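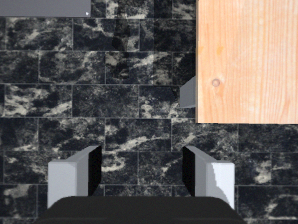
Figura 1. Ambiente simulado, vista de cima: garra aberta e vazia sobre o piso, canto do tampo de madeira à direita.

Aprendizagem por demonstração – notas da aula 7
Robótica e Automação, 2.º semestre

Leituras para esta aula: capítulo 4 da sebenta e o guia do simulador Gristutik (só a parte de teleoperação, o resto fica para julho).

1. O que se promete

A ideia vende-se bem: em vez de programar a tarefa, uma pessoa mostra-a ao robô e o robô aprende. Convém ler a frase devagar. «Mostrar» pode ser pegar no braço com a mão e levá-lo pelo percurso (ensino cinestésico) ou comandá-lo à distância, com um joystick, um comando de realidade virtual ou um braço-mestre. «Aprender», na maior parte dos trabalhos que vamos ler, quer dizer ajustar uma função que, a partir das observações, devolve a ação que o operador teria escolhido. Se a tarefa ficou ou não aprendida é uma pergunta que esse ajuste deixa em aberto.

2. À mão ou por comando

No ensino cinestésico o demonstrador sente o peso e o contacto, e as trajetórias saem plausíveis para aquele braço. Em contrapartida, a mão do demonstrador aparece nas imagens, e uma política treinada com elas pode habituar-se a vê-la lá. O braço real também tem atrito e resiste mais numas direções do que noutras. Quem demonstra foge das direções duras sem dar por isso, e o modelo copia a fuga.

Na teleoperação as imagens ficam limpas, mas o operador perde o tato e, muitas vezes, a noção de profundidade. Olhem para a Figura 1 e tentem dizer a que altura estão os dedos em relação ao tampo. Uma vista única, a direito para baixo, diz muito pouco sobre isso. Um operador hesita, corrige, para. Todas essas pausas entram nos dados como se fossem ações desejadas.

3. O problema do fundo

O piso da mesma figura tem ladrilhos quase pretos com veios claros, diferentes de ladrilho para ladrilho. Para nós é decoração. Para uma rede convolucional são arestas de bom contraste, talvez mais fáceis de seguir do que a posição da própria garra. Se em todas as demonstrações o piso e a mesa estiverem no mesmo sítio, nada impede a política de se orientar por um veio.

A resposta habitual é variar texturas e luz no simulador. Ajuda, mas varia-se aquilo de que alguém se lembrou. Peço que, ao ler resultados deste género, procurem primeiro a lista do que ficou fixo. Costuma estar em anexo, quando está.

4. Quantas demonstrações?

No exercício Disley trabalhamos com 2000 episódios simulados, dos quais 401 ficam para validação. O conjunto Pavliuk, recolhido por teleoperação, tem 503. Os dois números não se comparam diretamente: os episódios simulados partem de poucas demonstrações humanas, replicadas com pequenas perturbações, e duas cópias da mesma hesitação continuam a ser uma hesitação.

Erro frequente nos relatórios do ano passado: separar treino e validação ao acaso, por imagem. Imagens vizinhas do mesmo episódio são quase iguais e a validação sai ótima. Separem por episódio e, nos dados replicados, por demonstração de origem.

5. Desvio acumulado

Um pequeno erro leva o braço a um estado que o demonstrador nunca visitou; aí a política erra mais, e assim por diante. Recolher correções durante a execução reduz o problema, com custo em horas de operador que os artigos raramente contabilizam. O método Unell, que veremos na próxima aula, diz dispensar essas correções. Tenho dúvidas – os ensaios publicados são curtos e partem quase sempre da mesma pose.

6. Trabalho para casa

a) Gravar 30 demonstrações no Gristutik, todas pelo mesmo operador. Não apagar as falhadas; marcá-las.
b) Treinar o modelo base e testá-lo com a textura do piso trocada.
c) Descrever, numa página, um caso em que a política falha e o demonstrador não falharia. Taxas de sucesso sem o número de tentativas não são aceites.

Entrega até domingo, 28 de abril, pela plataforma. Relatórios em PDF, código à parte.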